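The stop button is not a safety plan

Posted May 25, 2026

Quick one because I have a shift in an hour and I'm still annoyed.

Last week the kitchen arm at Pultley closed on a cup and kept closing. Grip force went past the limit we set, stayed there, and the software went on reporting a normal hold. Cup broke. Pieces on the counter, pieces on the floor, one small cut on a thumb. The person nearest hit the stop, the arm froze, and by lunch the write-up said "safety system performed as intended."

No. A person performed. The safety system sat there reading the wrong number.

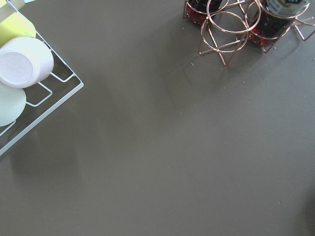
What failed was a force sensor in one finger. Dull stuff. The cable had been flexing at the same spot for months and the reading started dropping to zero for a moment at a time. Zero looks like "not touching anything yet," so the controller squeezes harder. Anybody who has worked on these things can see the problem with that. A dead sensor and an empty hand should never look the same to the machine. Ever.

And we had warnings. I went back thru the logs that night, and there were 81 dropouts before the one that broke the cup. Eighty-one! All filed under minor, all cleared automatically. The gripper software comes from Skiterus and their default is to ignore any gap that short. Fine, a default is a default. But we left it on. That part is ours.

The answer I keep getting is the success rate. 2,000 picks without an injury, so what's the fuss. I hate this argument. Those picks tell you what happens when the sensor works. They tell you nothing about the day it doesn't, and the cable was wearing out the whole time we were adding to the total.

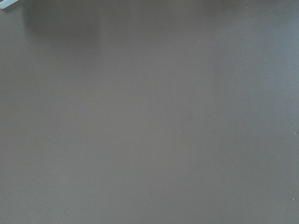 Same people want to fix it with training. More signs, another slide, stand further back, keep a hand near the button. I've sat next to that button. Your attention is gone after twenty minutes, anyone's would be. You're watching an arm do the same slow move over and over and then you're supposed to beat it in a split second. Bad job to give a human.

What I'd do instead, none of it expensive. Treat a missing reading as a fault and hold position. Cap motor current in the drive itself so the software can't ask for more than the cap. Compare the 2 fingers, and if they disagree, stop and wait for somebody. Replace the cable on a schedule. The Undia line had the cross-check built in from the start and people complained it stopped too often. Good. Let it stop too often, then go find out why.

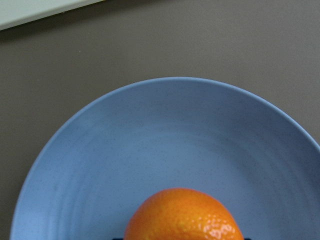

Picking the right test object matters too, and we've been lazy about it. Foam blocks hide everything. They squash, they spring back, the run gets marked as a pass. I'd sooner see the tests done on things with some consequence to them, like an orange on a blue plate. Peel bruises. Glaze chips. Squeeze too hard and there's something to look at afterward, even if the log swears all is well. Then pull the sensor plug on purpose in the middle of a grip and see what the arm does. If you don't want to run that test, you already have a guess about the result.

Czerwiński, the shop that services our drives, can set the current cap on their next visit. That's July. Until then the plan on paper is "operators to remain vigilant," and the arm is back running as of this morning with a new cable and the same default setting. I asked for it to stay off. Got told the cable was the root cause.

The cable was a cable. They wear out. I want to know why a worn out cable was allowed to decide how hard the thing squeezes, and I've asked that in writing, and I'll post the reply when I get one. Have to run.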